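Buying a two-arm set for your teaching kitchen: questions and answers
Print this page | E-mail this page

Who is this page for?
For colleges and small food firms which plan to buy robot arms with hands from Kivow, and must write a budget before they have seen one working.

How much money should we plan?
The full set, two arms and two hands, is 34 thousand pounds before tax. Please add 20 per cent for mounting, spare finger parts and training. Many buyers forget the training and must ask for money a second time.

Can we start with simulation only?
Yes, and we advise it. The Morkden licence costs 1,851 pounds for a year and contains the kitchen counter with basket, board and bakery items. Your staff can learn on it while the order is waiting.

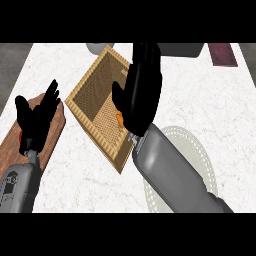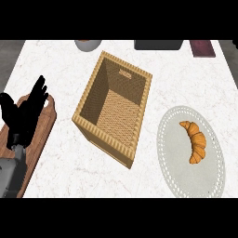 Simulated kitchen counter with wicker ware, cutting board and black robot hands or hand.

The licence is for one computer. If you need a second one, write this in the order from the beginning, as it is not possible to join two licences later.

Is a hand with fingers necessary, or is a simple gripper enough?
It depends on your tasks. For boxes of one size, take the simple gripper, it is much cheaper. For bread, fruit and kitchen tools we would look at the hand first.

How long is the delivery?
Some 40 working days after we receive the signed order. Orders which arrive in March are often slower.

Who does the installation?
Magagula does the mounting and the electrical check. Drallasine offers the yearly service, but this contract is separate and you can decide on it after the first year.

Can we pay in parts?
Yes, in two parts: half with the order and half after the electrical check.

Print this page | E-mail this page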